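Moving the recipe archive to plain text

I finished moving my recipes out of Tunari in August. The collection stood at 234 entries, which is small by database standards and large by the standards of one person with a keyboard. These are my notes on the format, the conversion, and the parts I would do differently.

Tunari stored each recipe as one record with a title, an ingredient table, a method field and a set of tags. The export function wrote a single file with one line per ingredient. The recipe title was repeated on every line and the method text appeared only on the first. Quantities were kept as decimals, so a third of a cup came out as 0.3333 and two thirds as 0.6667. Units were free text. I found tablespoon written seven ways, including one with a trailing period and one with a trailing space.

I looked at Nosstead first as a replacement. It reads the Tunari export directly and gets the titles and methods right. It also converts every volume to weight on import, using its own density table, and throws away the original figure. For water and milk that does no harm. For chopped parsley it does. I deleted the trial library after an evening and wrote my own converter.

The format I settled on is one text file per recipe. The first line is the title. The second line is the yield. Then comes a blank line, the ingredients one per line, another blank line, and the method in numbered paragraphs. Tags go on the last line, separated by commas. File names are the title in lower case with hyphens. The whole archive takes up less space than a single phone photo.

Ingredients were the slow part. Each line has a quantity, a unit, a name and an optional note after a semicolon. I allow three kinds of quantity: weight in grams, volume in milliliters, and a plain count for things like eggs. Spoons are kept as spoons below 30 ml, where my scale is not good enough to be worth using. Oven temperatures are given in Fahrenheit only. I had a handful of European recipes in Celsius and converted them to the nearest 25 degrees, so a cake listed at 200 C is now written as 400 F. The exact figure is 392, but my oven drifts more than that in either direction.

Fractions needed a lookup table. I matched anything within 0.01 of a common fraction and flagged the rest for review by hand. Most flagged lines turned out to be scaled recipes, where Tunari had overwritten the original quantity with the scaled one at some point in the past. There is no way to recover those from the export. I rebuilt what I could from the paper cards and marked the others with a question mark in the notes.

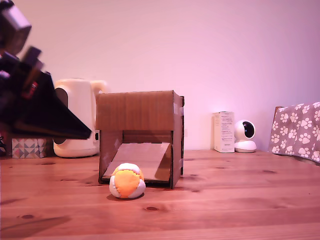 Jyoti Shakya wrote in after the first set of notes to say that grams for everything is a mistake with yeast, as most kitchen scales step in whole grams and 3 g may be anything from two and a half to three and a half. Her own files give yeast in teaspoons and flour in grams, and she has not had a problem with mixing the two. I agree with this and have changed my yeast lines to match. Salt stays in grams for bread and in teaspoons for everything else.

Names with accents deserve a paragraph. I have a folder of soups and noodle dishes copied from a spiral-bound book by an author credited only as Đặng, and I use the name as a tag. The Tunari export wrote it correctly. My first converter read the file with the wrong encoding and turned the tag into a string of punctuation. The second version read it properly but then sorted the tag after Z, which put the folder at the bottom of the index. I now keep a separate sort key with the accents removed, and the display name is left alone.

Duplicates were handled last. I compared ingredient lists and ignored titles, since I had saved the same lentil soup under 4 different names. Two recipes count as the same if all the ingredients match and no quantity differs by more than ten percent. This merged most of the obvious cases. It also merged a pancake batter with a crepe batter, which I separated again by hand.

For searching I use Pestel, a small indexer that runs over a folder and rebuilds in under a second. It handles queries such as all recipes with leeks and without cream. It does not understand plurals, so I write every ingredient in the singular - onion, carrot, potato - whatever the count. The lines read slightly oddly at first. I stopped noticing within a week.

Still open: scaling. A script that multiplies every number in the ingredient block works for soups and stews. It does not work for leavening or pan sizes, and I have not found a rule for either that I trust. For now I write a second file with the larger yield in its name and correct it after I have cooked from it.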